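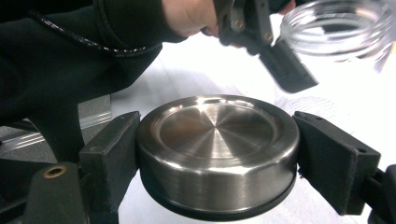

# Setting up a jar-and-lid test for a two-gripper rig

Last revised: 2022-01-07

Closing a jar is a fair test of whether a machine is ready for kitchen work. It needs two arms, one to hold and one to place, and it punishes small errors in position. It is also cheap to repeat. This page covers how to lay out the work area, how to record a person doing the job with hand-held grippers, and how to score a machine on the same job afterward. It assumes you already have a pair of parallel-jaw grippers and software that logs jaw opening and pose. We use Stinura for logging. The layout does not depend on it.

## What you need

- Two hand-held grippers with flat-faced fingers
- A clear glass jar, empty
- A round metal lid with a plain side wall, no knob
- A sheet of pale foam board, large enough to cover the reach of both grippers
- A pencil, a straightedge and tape
- A lint-free cloth

A lid with a knob is a different test. The knob gives the fingers an easy target and hides most of the grasp errors you want to see. With a plain lid, the fingers have to close on the side wall at the same height on both sides. If one finger is higher, the lid tips as the jaws close.

Brushed or polished steel is worth using even though it makes the vision side harder. Real kitchens are full of it. A brushed top changes appearance as it turns under a lamp, and a tracker that has only seen painted lids will often lose it. Roland Nuttall ran our first set with a matte lid and had to discard the comparison when we changed over, so pick one lid and stay with it.

## Marking the board

1. Tape the board down at the corners. It must not slide when a finger presses on it.
2. Draw two thin pencil lines that cross where you want the middle of the lid. Extend them well past the rim so they can still be seen with the lid in place.
3. Put a second mark farther back for the jar. A short tick is enough.
4. Wipe both finger faces with the cloth, then open the jaws and lower them to either side of the cross.
5. Adjust the wrist until the cross lies midway between the fingertips. Log this pose as the reference.

Keep the lines faint. Heavy marker lines give the vision system a target that will not exist on anyone's counter, and the results will look better than they are. Pencil is visible to the person resetting the board and is of limited use to the camera.
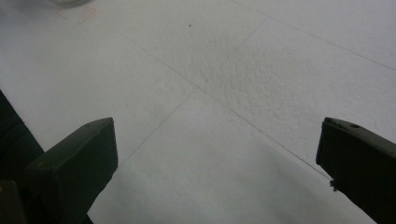

*Photo: Javiera Toledo / Hudent bench notes*

Check the fingertips before each block of trials. Foam board sheds, and lint collects at the corners of the finger pads. A fiber on the face matters little when gripping a sponge. On smooth steel it can be enough to start a slip. Look over the board as well. Pitted areas form where fingertips have pressed into it, and a lid sliding over one can catch. Move the cross or replace the sheet once the texture can be felt with a fingernail.

## Recording the demonstrations

One person holds both grippers. Sleeves and cables should be routed along the forearm, clear of the jaws. If a cable pulls on the wrist, the recorded path will include the pull, and the machine will learn it.

1. Start with both jaws open and the lid on the cross.
2. Close one gripper on the lid from the side. Pause with the lid still on the board.
3. Close the other gripper on the jar and hold it steady.
4. Lift the lid clear, move it over the mouth and lower it until the rim seats.
5. Open the lid gripper first, then the jar gripper.
6. Return both to the start pose and stop the recording.

The pause in step 2 should not be skipped. Without it, the close and the lift blur together in the log and you cannot separate a bad grasp from a good grasp followed by a bad lift. Darren Oakley found this out after a full set at the Hulme bench, where every failure was tagged simply "dropped".

Record 200 demonstrations if you intend to train on them. For a demonstration of the layout alone, nine will show up most problems.

Vary one thing per block. We move the lid off the cross in one block, turn the jar in the next, and swap hands in the last. 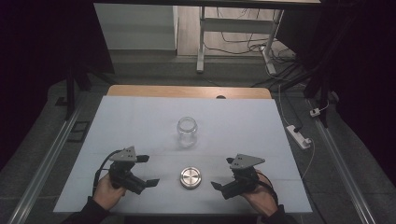

Between blocks, put everything back on its marks and repeat the reference pose. If the new pose does not match the logged one, stop and find out why before recording more. The usual causes are a mounting plate that has worked loose, a board that has shifted under its tape, or a tracking fault from something shiny at the edge of the work area. Keep the area behind the table the same from block to block as far as you can. Floor cables may stay, provided no one has to step over them with a gripper in each hand.

## Scoring the machine

Run the machine on the same board with the same lid and jar. Score each attempt by the last stage it finished:

| Stage | Passed when |
|---|---|
| Grasp | Both fingers touch the side wall and the lid stays level |
| Lift | The lid clears the board and does not rotate in the jaws |
| Align | The lid is above the mouth, rim parallel |
| Seat | The rim is down all the way round |
| Release | Both jaws open and the lid stays put |

A single pass/fail figure is not useful. In our last block of 11 attempts the arm passed grasp and lift every time and seated the lid 2 times. Reported as a success rate, that looks like a machine that cannot handle a lid. It can handle the lid. It cannot yet tell when the rim is resting on one side of the glass, and it pushes down anyway.

A person corrects this by feel, with a slight rocking motion that takes less than a second. The motion is present in the demonstrations if you look at the wrist pose, but a controller working from position alone has no way of knowing what prompted it. Force sensing at the wrist should help. We have not tested it on this layout.

## Can it do the chore yet

On a marked board with one lid and one jar, partly. In a kitchen, no. The list of things held constant above is long, and each item on it is something a household changes without thinking — where the jar sits, which lid is nearest, whether the counter has been wiped. Screw lids add a turning stage that this test does not cover at all.

Shop-floor use is closer. A packing station can fix the jar in a holder, feed lids at a known height and remove the second gripper entirely. Phyllis Lockwood is adapting the scoring table for a fixed holder under the name Lillano, and the first results are due in February. The marking steps stay the same for that version, except that the jar tick is replaced by the holder's bolt pattern.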